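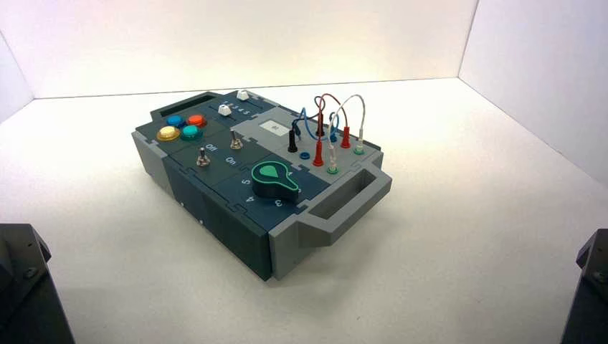 **What has the grant to the Skillitau project paid for so far?**

The grant has paid for the construction of the practice board, the bench on which it is used, printed guidance for session leaders, and the first period of sessions at the Furkutley site. Of the sum awarded, $2,203 remains unspent and is committed to the work described under "Next period."

## Progress report to the Margaritis Fund

Submitted by Prollanero, 12th September

### Purpose of the project

Skillitau gives adults who are rebuilding hand strength and coordination a place to practice with ordinary controls. Many of the people referred to the Furkutley site have already completed exercises with putty, pegs and bands. They asked for something closer to the switches and dials they meet at home and at work. The board was designed in response to that request, and the Fund's award allowed Prollanero to build it and put it into regular use.

### The board

The board brings several kinds of control together in one housing. There are four push buttons in different colors, a slider track with numbered positions, two metal toggle switches marked "Off" and "On," and a large green rotary knob with numbers set around it. A lighter panel at one end carries the electrical test section.

The housing is made from panels with interlocking seams. This method was chosen at the design stage so that one panel could be replaced without rebuilding the rest. One top panel has been remade during the period, after the first version left too little space beside the toggles for a participant wearing a wrist support. The cost was met from the materials line.

Session leaders report that the controls make distinct demands. The buttons are used first with most participants. The toggles call for a firmer fingertip action and are usually brought in later. The rotary knob has been the most requested item, and several participants have asked to begin with it. The slider is used mainly for slow, measured movement, with the leader naming a number and the participant moving to it.

### Activity in the period

The project delivered 433 individual sessions. Of these, 309 used the full set of controls and the remainder used a shorter routine limited to the buttons and the slider. The shorter routine was not in the original plan. It was added at the request of referring clinics for participants who tire quickly, and it will now be kept as a standard option.

Attendance fell during the weeks when the Furkutley entrance was under repair and recovered once the work was finished. Missed appointments were offered again, and most were taken up.

### Findings to date

Participants have responded well to the numbered controls — a position on a dial gives them a result they can write down and compare with the last visit. Leaders have asked for a simpler record sheet, as the present one takes too long to complete between appointments. A revised sheet is in draft.

The electrical test section has seen less use than expected. Leaders felt that the written instructions assumed too much knowledge, and participants with no background in electrical work were reluctant to try it. Prollanero considers this a fault in the guidance and has begun rewriting that chapter. We are unable to report on the value of the section until the new text has been in use for a full period.

### Matters for the Fund's attention

1. Storage at Furkutley remains limited. The board is kept in a shared cabinet, and sessions cannot start until the cabinet has been unlocked by the front desk.
2. The supplier of the push buttons has lengthened its delivery time. Spare parts were ordered early and no sessions have been lost.

### Next period

The remaining funds will be applied to the following:

- a second board of the same layout, for use at another bench in the same room
- the revised guide and record sheet, in large print
- training for new session leaders

Prollanero asks the Fund to approve one change to the agreed budget: the transfer of the unspent travel allowance to the training line. Travel costs were low because the referring clinics sent participants directly to Furkutley. The change would not affect the total award.

A statement of expenditure is attached as Annex A, and the draft record sheet as Annex B.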